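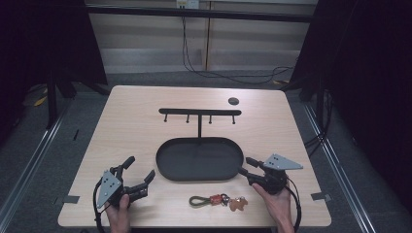 Photo: Zumdale Moto

Drornham 770 Motocross Lap Timer

If you've ever come off the track sure you'd just done the lap of your life, and then had to ask your riding buddy whether he happened to be looking at his phone, the Drornham 770 is for you. It's a small, tough lap timer built for motocross and supercross practice, and we've been running ours on the Warnum track all season. We like it a lot!

The 770 comes as two parts. The beacon stands at the side of the track and the tag goes on the bike, usually zip-tied to a fork tube or tucked behind the front number plate. Every time the tag passes the beacon the lap is saved, and the time shows up on the handlebar display before you've reached the next corner. You don't need a phone or a signal to get your times, which is great at the kind of tracks most of us ride.

Setting up
Push the beacon stake into the ground on a straight part of the track, well back from the racing line. The exit of a slow corner works best. Avoid jump faces and landings (riders come through at odd heights there, and the tag can miss). Hold the green button until it beeps twice, roll the bike past once to pair the tag, and go ride. The first time took us longer than it should have because we had the tag in upside down - the arrow points up.

Splits
This is the part we got hooked on. Add a second beacon and the 770 will break your lap into two sections, add a third and you get three. On our home track we put one right after the whoops, and it was a real eye-opener. All that time we thought we were losing in the rhythm lane was going away in the flat left-hander before it. Extra beacons are sold one at a time and pair the same way as the first.

Practice modes
Open mode simply counts laps until you stop. Moto mode lets you set a time plus two laps, with a flashing light on the display for the last two, so you can train for race day without somebody standing there with a board. Sprint mode times a single section over and over, and it's brilliant for starts if you put one beacon at the gate and one at the first turn.

The display
Big numbers, black on gray, easy to read in full sun. Your last lap is on top and your best lap is underneath, with the gap between them on the right. The two buttons are large enough to work with gloves on, even muddy ones. We'd love a brighter backlight for evening sessions, but it does the job.

Riding with friends
Up to 30 tags can run on one set of beacons, so a whole group can share. Each rider gets a separate log, and you can line them up side by side on a computer afterward. Younger riders love this. We've had kids on 65s begging for one more session to beat a tenth!

Mud and weather
The beacon and tag are sealed, and both can be washed with a garden hose. Please keep the pressure washer off the display, and close the rubber flap over the charging port before you ride. If the beacon gets caked, wipe the front window between motos.

Details
Timing: to one hundredth of a second
Memory: 400 laps per tag
Tags per set: up to 30
Tag battery: rechargeable, charges overnight
Beacon battery: rechargeable, lasts a full day of riding
Handlebar clamp: fits standard and oversize bars
Part number: 770-101

In the box
One beacon with ground stake, one tag, handlebar display with clamp, charging cable, zip ties and a printed quick guide.

Will my older Drornham tag work?
Tags from the 400 series pair with the 770 beacon and record lap times, but they won't show splits.

Can I use it for flat track or enduro?
Flat track, yes, and it works really well. For enduro you'll need a beacon at each end of the test.

Questions about fit or spare parts? Email Sales or call the Zumdale shop. We're closed on Monday.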